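5.3 Folding and storing the cover

Wash and dry the cover as set out in 5.2 before storage. The steps below apply to the Mellcombe cover in all sizes.

1. Clear a flat, clean surface at least as wide as the cover. Wipe off dust and crumbs.

2. Lay the cover out with the care label face down. Smooth it from the center toward the hems with the flat of the hand.

3. Bring the left hem over to the right hem. Align the corners first, then the long edges.

4. Fold the top edge down to the bottom edge. Press lightly along the fold - do not iron it.

5. Check for fabric doubled under at the fold. If a flap has formed, open the last fold, pull the cloth straight and repeat step 4.

6. Fold once more in the same direction and place the cover in the Hukard storage bag, part no. 511. Close the bag, leaving a gap of 2 cm at the end of the zipper.

NOTE: Slight wrinkling does not affect fit. Creases relax after the cover is put back in use.

NOTE: Pink covers may show a deeper tone along folds and overlaps. Open the cover flat in daylight before reporting a color fault.

CAUTION: Do not store the cover where the relative humidity is above 70 percent. Do not place heavy items on the bag.

For long storage, take the cover out every December and refold it along different lines. Replacement bags are ordered under the part number given in step 6.

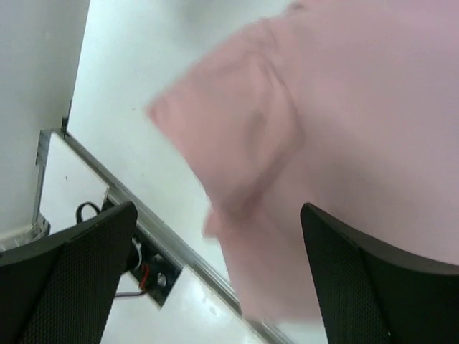
Fig. 5-4. Pink cloth with folded, overlapping edge (see step 5)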